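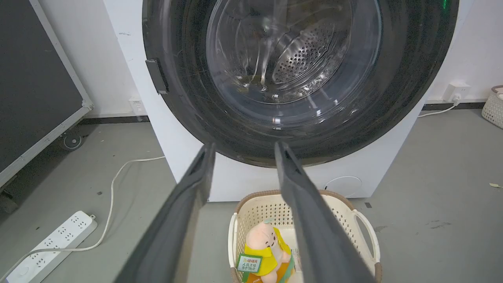
A launderette (also called a laundrette, a coin laundry or, in North America, a laundromat) is a shop where the public can wash and dry clothes in machines paid for by the load. Most are self-service. Many also offer a service wash, in which an attendant washes, dries and folds the clothes for a higher price.

History

Before launderettes, people without the means to wash at home used public wash-houses, many of them run by town councils. These had coppers, sinks and drying racks, and were often built next to public baths. Self-service shops with electric machines spread in the United States in the 1930s and reached Britain in the late 1940s. Early machines were worked by an attendant. Coin slots came into wide use during the following decade.

Numbers in Britain fell from the 1980s as more homes had a washing machine of their own. Wash-houses lasted longer in some places than others. The one at Benness stayed open until it was turned into a launderette with 17 machines, and part of the old tiled wall was kept behind the dryers.

Equipment

Front-loading washers are the usual type in Europe. The clothes turn in a drum set on its side, are lifted by paddles and fall back into the water. Holes in the drum let water pass in and out, and the same holes drain it during the spin. Top-loading machines are more common in older American shops. Larger washers, for duvets and rugs, are normally bolted to a concrete base.

Dryers are most often heated by gas and are charged by the minute. Some shops also have a separate spinner, a folding table and a machine selling small boxes of powder.

Payment

Coins were once the only way to pay. Tokens came in partly to make break-ins less worthwhile. Cards and phone payments are now common, usually through a single panel on the wall that controls all the machines.

Ownership

Most launderettes are small businesses with one or two shops. Chains exist but tend to be regional. El-Sayed began as a family dry cleaner and now has shops in several towns, while Fundar runs unstaffed sites beside petrol stations and campsites.

Other uses

Launderettes serve students, travellers and people in small flats, and many households use them for bulky items only. In rural areas a single shop may serve a wide district. The launderette at Wurau, a village of 428 people, also takes in parcels and sells stamps.

See also

Dry cleaning
Public baths
Tumble dryer
Wash-house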